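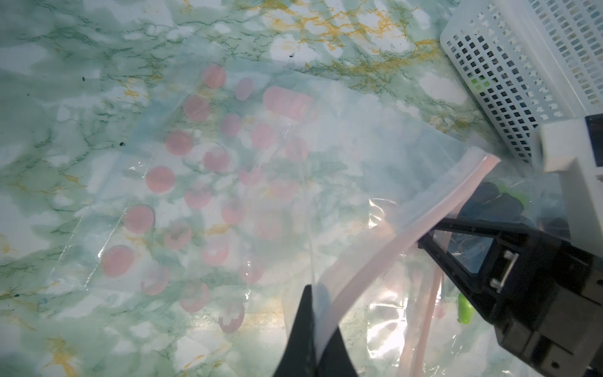 Which zip-top bags does the Kuvcombe set cover?
Clear plastic bags with a press-to-close seal, in the small and medium kitchen sizes. Slider bags and paper-backed pouches belong to another set and are not included in this one.

Datasets > Household > Bags and Wraps > Kuvcombe Zip Bags

Posted in: Kitchen storage, Data cards

January — by Natalie Pickering

# Kuvcombe Zip Bags

Kuvcombe Zip Bags is a collection of pictures and short notes on opening, filling, closing and flattening reusable food bags. There are 1,301 entries in version 2. Each entry is one picture plus a plain-text note.

## What is in an entry

- `note.txt`: one or two sentences on the state of the bag
- `state`: one of `sealed`, `part_open`, `open`, `unclear`
- `fill`: `empty`, `dry_goods`, `produce`, `other`
- `surface`: free text, lower case
- `print`: free text, lower case, blank for unprinted bags

The `surface` field was added in version 2. Older entries were filled in by Seraina Ortner from the pictures, so wording varies. "Marble pattern" is used for anything that looks like marble, whatever the top is made of. Please don't split it into stone and laminate. We tried that and the two of us disagreed too often.

## Labeling the state

Use `part_open` when the two sides of the seal are apart along some of the mouth and still joined elsewhere. Use `open` when no joined section can be seen. If glare or a fold hides too much of the seal, use `unclear` and leave it at that. Don't guess from the entry before or after.

A bag lying flat is not automatically `empty`. Thin items such as tortillas or sliced cheese hardly raise the film, so look for an outline first.

Printed dots, stripes and label panels go in `print`. Give the color in everyday words (pink, pale blue) and skip shade names. Where it is hard to say if the print is on the near side or the far side of the film, write the color and shape only.

## Known problems

- Clear film on a busy tabletop is difficult. Veins and specks in the surface show through and were sometimes recorded as creases or crumbs. 74 notes were corrected for this.
- Reflections wash out pale print, and a dot that is half lost in glare may be missing from the note.
- Colored seal strips are easier to follow than clear ones, and the set leans toward colored.
- Very few bags hold liquids. Anyone working on soups or marinades will need more material.
- Freezer bags with frost on them were left out.

## Splits

The test split has 200 entries and everything else is training. Bags with the same print were kept on one side of the split wherever we could match them. Koskela and Conar are the two names used for the print groups in the index file — they are labels for sorting and say nothing about who made the bags.

## Changes since version 1

Duplicate notes removed. `fill` no longer accepts `snack`, and those entries are now `dry_goods` or `other`. The Trasimetti folder was merged into the main one and its old numbering dropped, so scripts that read file names from version 1 will need a fix.

Corrections go to Natalie Pickering. Include the entry number and the field, and paste the old text along with the new.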